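Run 186

Lultley Robotics Club, spring fiction page

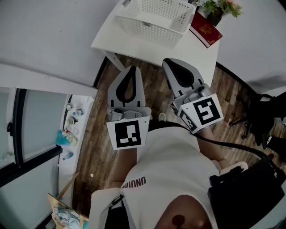 Both grippers up, ready to start on the table.

The club needed 17 more good runs by the end of March. I had the white T-shirt, the pack on its strap, and a gripper in each hand. The rule was that you held both grippers out in front of you and waited for the start call.

Su was the name of the arm we were training. It was at Tremon, 44 miles away, and none of us had touched it. We sent it our hands, is how the teacher put it. Warau, the other school, sent theirs too.

"Run 186," somebody said behind me. "Go."

I closed the left one on the rim of the basket and the right one on the book. The book was heavier than I wanted. I got it up, lost it, and got it up again.

"Do we keep that one?"

"Keep it. It needs to see a drop."

My wrists hurt by four o'clock. I had done over 100 runs since January, most of them with that basket.

In April they let us watch Su on a video call. It reached for a book, lifted it, and stopped with the thing in the air. Then it tipped its left wrist out a little before setting it down.

I do that. I did it again on the bus home, with my lunch box.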